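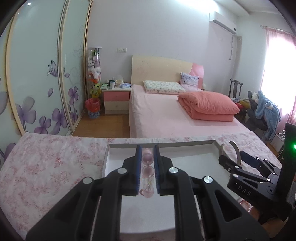

Do parallel fingers need a force sensor before they can be trusted with something light and breakable? For most of what we do at home, a soft pad and a sensible current limit on the motor will get you there, and you can add the sensor later if you find you're still cracking things.

That's the short version for the people who only read the first paragraph of my emails (I know who you are!). The long version is below, with Renata's message quoted so it all hangs together in the archive.

Renata Chmielewska wrote:

> Hi all,
>
> I've finished printing the second pair of fingers for my Eta build and
> they close nicely and stay parallel the whole way, so thanks to
> everyone who told me to ream the pivot holes instead of forcing the
> pins in. My trouble now is grip. If I set it gentle, smooth plastic
> slides out the bottom as soon as I tilt my wrist. If I set it firm, I
> break things. I've lost 2 Christmas baubles and the lid of a pill
> organiser so far.
>
> Somebody at the shed said to give up on pads and buy load cells. I'd
> rather not spend another 200 dollars on this before winter's over.
> What are people putting on their fingers? And does the surface pattern
> matter or is that just for looks?
>
> Renata

Okay, so, pads first. The pattern does matter, though maybe less than the stuff it's made of. I started with flat silicone sheet from the Histholm shop and it was lovely on glass and hopeless on anything with a bit of dust on it. Then I cast some with a texture pressed into them (I used the back of an old bath mat as the mould, don't laugh) and they were much more forgiving. The little bumps squash one after another, so you get a bit of warning through the handle before the hard part of the finger takes over. I really like that feeling – it's a lot closer to using your own fingertips.

If you look at the blue pads on the gripper in the photo, they're textured across the inside face, and the thing being held is a little hourglass shape, pink and clear. That sort of object is a proper test, I reckon. It's narrow in places and bulgy in others, so a flat hard finger only wants to touch it at the widest bits and the whole lot can pivot on you. A pad with some give will wrap in a little. Try something with a waist like that before you go back to baubles!

Now the slipping. Before you change anything, wipe your pads with dish soap and warm water and let them dry properly. Mine pick up a film off the bench and I've blamed the motor for it more than once. Then check your pivots again. If there's slop in the linkage the finger tips splay when you squeeze, and all your force goes to the heel of the pad, where it does no good at all. Hold a strip of paper between the fingers and tug it at the top and at the bottom. It should feel the same at both ends.

For the firm setting, I'd put your limit in software and creep up on it. I went up in steps of 4 on the Bastos driver board (whatever its units are, the manual is no help) and stopped at 19, which holds a full jam jar and hasn't hurt an egg yet. Yours will be different with the longer fingers, so start low. And do it over a tray with a bit of a lip on it, or you'll be on your hands and knees looking for parts.

I wouldn't bother with load cells yet. I've got a pair sitting in a drawer from the Oltska project and the wiring was so fiddly on moving fingers that I pulled them off again. If you want them to play with, they're yours for the postage.

Oh, and someone asked off-list which glue I use for silicone on printed plastic. Ordinary super glue won't hold it, you need the primer as well. I've gone over to cutting a dovetail in the finger and sliding the pad in from the top, so I can swap colours, I mean durometers, whenever I feel like it. Happy to send the file around once I've fixed the end stop, which is a millimetre too short at the moment.

Renata, let us know how you go with the paper test, and tell me which driver you've got, I can't remember if you ever changed over.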